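12th December
From: Workneh

> We have finished 16 demonstrations of the globe pick with the leader arms
> and the replay success is poor. The jaws close, the globe rolls a little,
> and the arm carries on to the place position with nothing in it. The same
> operator does it by hand-guiding with no trouble. Before we record the
> remaining ones, is there a reason to prefer remote control for this task
> at all? And should the other objects stay on the table or be cleared?

Taking the second question first. Leave the objects. The Mulard set was recorded in August on a bare table and the policy trained from it would not tolerate so much as a notebook in view. We lost 2 weeks to that. Move things between episodes, keep the globe reachable, and do not tidy to a fixed layout.

On remote control versus hand-guiding: with hand-guiding the operator's own arm is in the wrist view for much of the approach, and the policy learns to look for it. It also lets the operator feel contact through the joints, so the closing motion looks cleaner than anything the policy can reproduce from images. The leader arms give neither. The recordings are worse to watch and better to train on. I would keep them for this task.

The failed grasps are a separate matter and I think they come from the approach height. Attached is a wrist view from our own bench, using a similar globe, with the second arm on the far side.

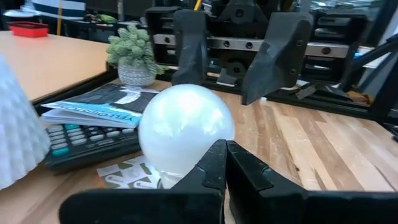 Wrist view, near gripper in front of the globe, rear gripper behind.

Note how little gap there is between the fingertips. Operators on the leader arms tend to open late, when the tips are already near the surface, and one finger touches before the other. On a glossy sphere that is enough to start it rolling. Ask them to open fully at the start position and hold the leader handle open through the whole approach. If they forget, discard the episode. Do not trim it, as the recorded start state will then be wrong.

Also look at where the neck sits relative to the left finger. From the wrist the operator cannot judge depth well when part of the neck is hidden. Two things have worked for us:

1. Give the operator the overhead view on the larger monitor and the wrist view on the smaller one. We had them the other way around until Pullham asked why.
2. Approach with the jaws level with the widest part of the globe, pause, then close. The pause should be short. Long pauses teach the policy to stop there, and it will sit over the object until the timeout.

Gripper force: we run the Zestero controller with the closing current at 7 on its own scale and have not needed more. If you raise it, raise it for all episodes in the set. Mixed values cannot be separated afterward, because the current setting is not written to the log in the version we have.

For quantity, I would not add to the existing 16. Start a new set with the changed approach and plan for up to 200 episodes, with the globe position varied over the reachable part of the table. Keep the old set in its own folder. It may still be useful as a check on whether the new policy does anything sensible from a bad start pose.

One question back to you. Are you recording leader joint positions or follower joint positions as the action? If it is follower positions, the squeeze on the globe is lost, because the follower stops at the surface while the leader keeps closing. That alone would give you a replay that touches the globe and fails to lift it. Please check this before changing anything else.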